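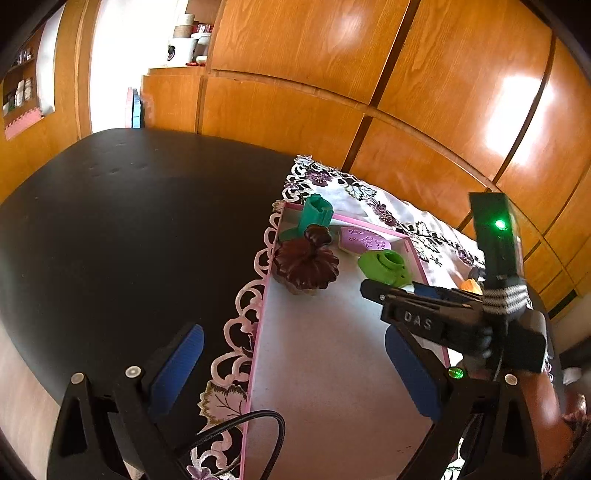
Alina Oprea asked, in her comments on our last report, why we kept recording after the first bad readings came in, and whether the green light on the grippers could be trusted at all. We answer both points first and then cover the rest of the period.

Mimham household handling project
Progress report to Findale, March

The fault

Each hand-held gripper logs how far its fingers are open while the operator picks up and moves small household items. On Tue 8 March the opening value from one of the grippers stopped changing partway through a session at the Bălan site. The video kept running and the indicator stayed green. The operator had no way to tell from the unit itself that anything was wrong.

We found the problem during the evening check, when the log showed the same opening value for 30 minutes while the video showed the fingers opening and closing. Going back through earlier files, we found shorter stretches of the same thing in two other sessions. The first of these had been noted as "bad readings" and put down to a file transfer error. That was our mistake. We should have stopped then and looked at the hardware.

On the light: it shows that the unit has power and the camera is recording. It says nothing about the opening sensor. Our operators had been taught to treat green as "all good", and the written instructions said the same. These have been corrected.

Cause

Suvham, who service the units, took the gripper back and found a sensor connector that had worked partly free. They think the cable was being pulled when it caught on the edge of the work table, but they could not reproduce this every time. We are treating the cause as likely and not proven.

Effect on the data

Nearly 100 recordings were affected. We have pulled all of them from the training set. In 16 of them the other gripper did all the handling and its readings are sound, so we expect to put those back once Suvham confirm the timing data. The rest will be recorded again.

The policy trained on the earlier set closed too hard on smooth or rounded objects and sometimes closed on nothing. We do not yet know how much of that comes from the bad readings. A new training run on the cleaned set is under way.

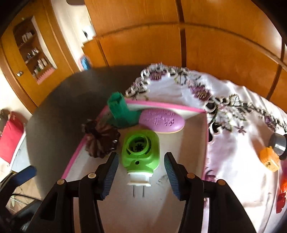

Work at the table: plug-in device in the tray, with the finger pads open on either side.

Safety

No one was hurt and nothing was damaged. The fault matters for safety all the same, as a robot arm trained on wrong opening values may squeeze harder than it should. Arm tests are on hold until the new run has been checked. We have also added a written rule that electrical items are handled unplugged only - this was already the practice on site, but it was not in the instructions.

Changes made

Operators now open and close both grippers fully before each recording and check the values on the laptop. The recording software stops with a warning if the video is running and the opening value does not change for three minutes. Cables are tied back along the operator's forearm.

Still open

The repaired gripper is back at Bălan but is being used for practice only. Suvham have offered a locking connector for all units and we are waiting for their price. If it is more than the repairs line can cover, we will write to Findale separately before ordering. Re-recording should be finished by the end of March, provided the second unit holds up.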